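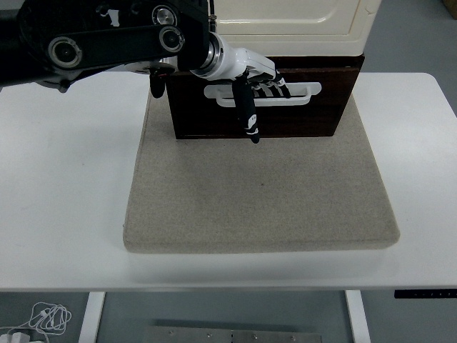

The case for keeping paper records in small places

Over the past year a number of parish and district bodies have proposed to close their paper record rooms once the contents have been scanned. The proposal before the Platimlow district is typical. It would retain the scanned copies, dispose of the originals after 2 years, and release the room on the ground floor for other uses. I believe the proposal should be withdrawn, and I set out my reasons below.

I should say at the outset that I have no quarrel with scanning. The Platimlow index was for many years a trial to anyone who had to use it, and the new one can be searched from home in the evening. A resident who wants to know when a footpath was diverted may now have the answer before the kettle has boiled. This is a real public good and the staff who carried out the work deserve thanks.

The difficulty lies in what is to follow. A scanned page is a record of one side of a sheet at one moment, made by a person working to a timetable. The Harkum rate books were scanned in this way. Of the 2486 pages in the series, the pencil notes in the margins can be read on some and are lost on others, and the slips pinned between the leaves were in many cases left out altogether. Those slips record who could not pay, and why. For a historian of the village they are worth more than the printed columns. They can still be consulted only because the Harkum books were kept.

What keeping costs

It is often said that paper is dear to store. The figures put forward by the district do not bear this out. The yearly cost of the room is given as £500, chiefly for heating and a dehumidifier. Against this must be set the yearly charge for the Foltent system, on which the scans are held, and which comes to £2000 before any increase. I do not suggest that the system is poor value. I note only that the cheaper of the two arrangements is the one described as a burden.

There is also the matter of time. A ledger left on a dry shelf will be legible in a century with no further action by anyone. A digital file needs to be moved, checked and paid for at intervals, and each of these tasks falls to an office that may by then have been merged or renamed. Woo-jin Sun, who served as records officer at Harkum until July, put the point to the district in a short letter — the paper, he wrote, forgives a bad decade, and the file does not. 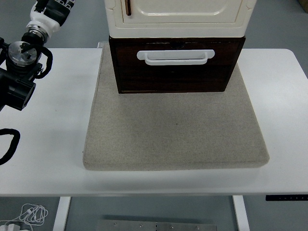

What the district should do

The district should keep both. The scans should remain the first port of call, and the originals should be boxed, listed and left in the room they now occupy, open by appointment on a Friday. Where a series is thought to have no lasting value, the decision to destroy it should be taken item by item and written down, with the name of the officer who made it.

The Ma bequest, which paid for the shelving, was given on the understanding that the public would be able to consult the papers themselves. That wish carries no legal force, so far as I am aware. It ought nevertheless to be weighed, and the report now before members does not mention it.

I would ask members to defer the item until the report has been amended and the Harkum slips have been properly listed.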